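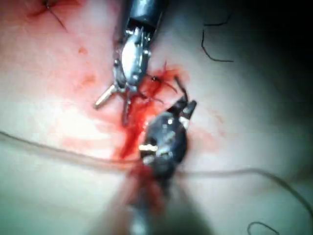
Patient stays at Kinsella House: frequently asked questions

Last updated 2 July 2018

Who can stay at Kinsella House?
Anyone having an operation at Ustia Hospital who lives more than 19 miles away, plus one adult companion. Children under 16 stay at our Jostby site, which has family rooms.

How do I book?
Call the front desk once you have your surgery date. We hold rooms up to 9 weeks ahead. Have your admission letter handy - we will ask for the reference number at the top.

What does it cost?
A week is $320 per room, the same for one person or two. Shorter stays are charged by the night. Some insurance plans pay part of this, so check with yours before you book.

When can I check in?
From 2 p.m. If you will arrive after 7 p.m., tell us that morning and we will leave your key with security.

Can my companion keep the room while I am on the ward?
Yes. The room stays in your name until you check out.

Are meals included?
Breakfast is. There is a shared kitchen on each floor, and the Odside Cafe next door serves hot food until eight.

Is there parking?
One space per room, behind the building. The lot will be resurfaced in September, and guests will use the hospital garage at no charge during that time.

What if my operation is moved?
Call us with the new date. We will move your booking without a fee if we have a room.

Can I bring a pet?
No, except for service animals.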